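Setting Out Drinks and Snacks on Two Serving Trays

Preparation

Use two trays with raised rims and cutout handles. A flat tray is not suitable for cans. Each tray takes one can, one cup and one bowl. Wipe the tray surface with a cloth and let it air-dry before loading. Dark trays show streaks, so use plain water.

Procedure

1. Place both trays on the table with a gap between them. Leave clearance at the table edge for your fingers to reach the handles.

2. Put all cups, cans and bowls within reach, on the trays or on the bare tabletop. Order does not matter at this point.

3. Load the bowl first. It has the widest footprint and goes near the center of the tray, right side up.

4. Stand the can next to the bowl, toward the middle. Keep unopened cans closed until the tray has reached its destination.

5. Add the cup last. An empty plastic cup tips easily, so set it against the bowl, never against a handle.

6. Repeat for the second tray.

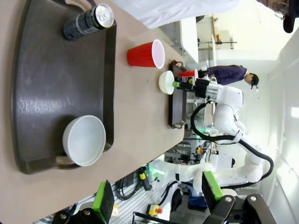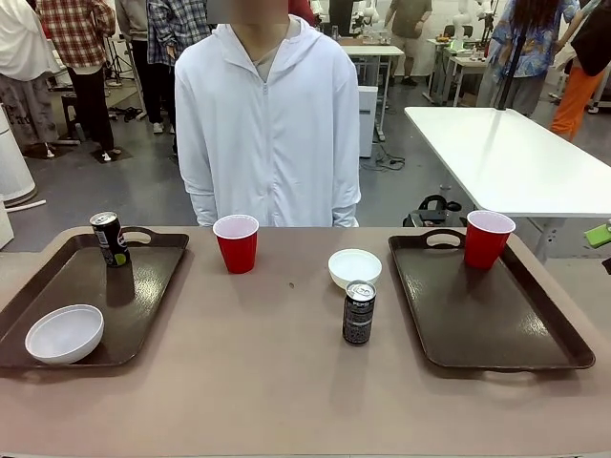
Trays, red cups, white bowls and cans before the sets are complete.

Checking the load

Lift the tray 1 inch by both handles and hold it level. If one end drops, move the can toward the high end and lift again. Any item lying on its side must be stood up before carrying.

Fill bowls to 80 percent at most. Cups to be carried full should be filled to 55 percent. For longer distances, carry the cups empty and pour on arrival.

Notes

Nicanor Riquelme suggests a damp paper towel under the bowl on glossy trays. Fold it once and keep it inside the bowl's outline.

Handles must stay clear on both ends. Napkins go beside the bowl, folded flat.

Return the trays to the same table for unloading: cups first, then cans, then bowls.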